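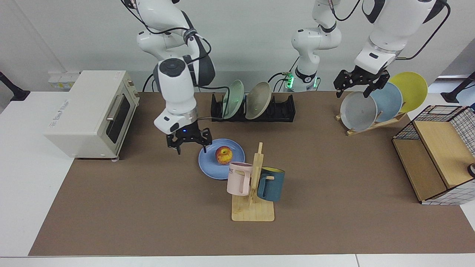 Cambriolage de ma cave : la plainte en ligne suffit ?

Bonjour, on m'a forcé la cave lundi, deux vélos envolés + une perceuse. J'ai fait la pré-plainte en ligne, mais mon assurance me réclame le récépissé signé. Je dois vraiment passer au commissariat ?
Lucimara Frota

2 réponses

Krum Radonjić
Oui, il faut y aller ! La pré-plainte – comme son nom l'indique – ne vaut rien tant que t'as pas signé. Prends les factures et les numéros de cadre si tu les as. Moi j'ai attendu 5 minutes, vas-y tôt.

Faizal Gunawan
pareil chez nous à Colutcombe, 255 € de matos, jamais retrouvé. change le cadenas

Utile ? Oui (2)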